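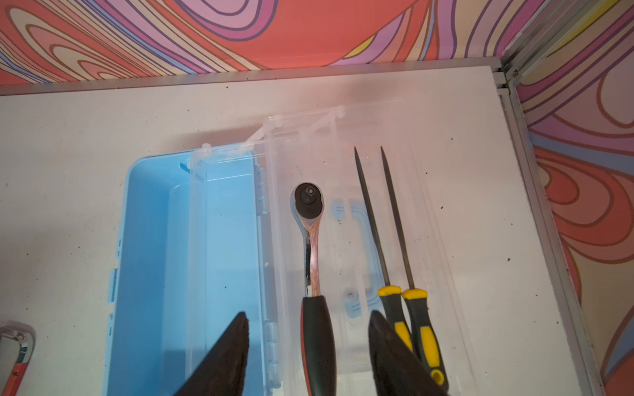

Vol. 17, No. 4, p. 703

3. Where the small things go

3.1 How I ended up asking about screws

I didn't set out to write about screws. The study was supposed to be about repair habits in general: who fixes a wobbly chair, who lives with it, who puts it out on the curb. But every interview kept sliding over to the same subject. I'd ask about the chair and I'd hear about the missing bolt. People could tell me, in amazing detail, what the bolt looked like, where they last had it and how annoyed they were. So by the second month I gave in and rewrote the interview guide (the old one is in Appendix B, if you want to see how wrong I was).

The households all came from Dodeck, a town of older row houses with basements, and from the newer apartments at Grarneno, where the closets are tiny and basements don't exist. I visited 17 homes in person. The rest of the material comes from the mail survey, which brought back 1323 usable forms. Of those, 703 had something written in the open comments box at the end, and I read every one of them over a very long September.

3.2 Keeping by kind and keeping by job

The first split I noticed has held up all the way through. Some people keep by kind, so all the wood screws live together no matter where they came from. Others keep by job — the leftover hardware from the crib stays in a bag marked "crib" until the kid is in middle school, and sometimes well past that. Keepers by kind tend to own a proper container, often a plastic box with a lid like the one in Figure 4. Keepers by job use whatever was lying around when the job ended. I saw envelopes, baby food jars, a sock.

Fig. 4. Open plastic tool box base with a clear lid.

I went in thinking the first group would be the better organized one, and on paper they are. Ask them for a two-inch wood screw and they can walk right to it. But ask for the exact screw that holds the handle on the bathroom cabinet and they're stuck, while the sock person has it in your hand in under a minute. I timed this during the home visits, and the results are in Table 6. The gap is smaller than I'd like for a dramatic paragraph, but it's there in both neighborhoods.

Clear lids came up more than I expected. People like them a lot! Several of the survey comments said that seeing the contents was the whole reason for buying a box in the first place. One respondent in Dodeck wrote, "If I can't see it I buy it again," and I've thought about that line nearly every time I've been in a hardware store. Still, lids get separated from their boxes more often than you'd guess, and hinged ones drew complaints too, mostly about how much table they take up when they're open.

3.3 The mixed jar

Almost every home also has a mixed jar. I never asked about it in the first round, and I should have. It's where things go when the owner can't say what they are but can't throw them out either. In Grarneno it's usually in the kitchen, and in Dodeck it's at the bottom of the basement stairs. Najafi (the earlier survey I borrowed my categories from, see Section 2) treats the mixed jar as a failure of sorting. I don't buy that. The people I talked to knew perfectly well it wasn't sorted. They were keeping options open, and they were pretty cheerful about it.

What I can't tell you is how often anything comes back out. My guess from the visits is hardly ever, but the Joltis diary app we used for the follow-up logged only what people chose to enter, and nobody enters "looked in jar, found nothing." I tried adding a reminder at 8 p.m. and all it got me was shorter entries and one very irritated phone call.

3.4 Moving day

Moves are where the two styles really come apart. Keepers by kind pack their boxes as they are and unpack them the same way. Keepers by job go through everything, bag by bag, and for once they throw things out — the crib hardware finally goes, along with the crib. A few told me they regretted it within weeks. I've coded those comments as "early regret" and come back to them in Section 5, with the renters split out from the owners.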